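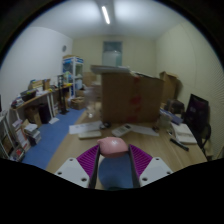
Workshop Notes / Glue and Finishes

December, started 8:40 a.m.

Second round on the hide glue for the Deligiannis chairs. The first batch from last week went stringy in the pot and I threw it out. New batch is the Griron pearl glue, soaked overnight in cold water, 28 grams of glue to the cup. It had swelled up evenly by morning with no hard centers left.

Heated it in the double boiler to 140 F and kept it there. The dial thermometer reads high, so I went by the glass one. Skimmed once. It ran off the brush in a thin sheet and then broke into drops, a little thinner than Corina likes for chair joints but fine for test pieces.

Glued up 3 sets of maple offcuts:

Set A, bare joint, straight from the planer.
Set B, sized with thinned glue, left an hour, then glued.
Set C, warmed with the heat gun first.

Set C gave me the most time before it gelled, over a minute. A grabbed before I had the second clamp on. I'd expected B to be slow and it was no better than A. Room was at 66 F, which may explain some of it. Corey Tautahi wants to try the same thing with salt in the glue to stretch the open time. Fine with me if he makes it in a separate jar and labels the jar.

Clamps off tomorrow. Don't break any of them until they have had two full days.

2:15 p.m. Corina Neagu brought back the rear legs from the Wornulton chair. Old glue came off with warm water and a stiff brush, no scraping needed. One tenon is loose in its mortise by the thickness of a business card. She wants to shim with veneer across the full cheek. I would do both cheeks so the rail stays centered. We left it there until the test joints are broken.

Stretchers are still in the rack, not cleaned.

To order: more pearl glue, a second glass thermometer, acid brushes. The 256 gram bag is enough through the end of the chairs if we stop making it up by the quart.

Pot is washed and upside down on the shelf. Leftover glue is in the fridge, lid marked with the batch, good until the end of the week.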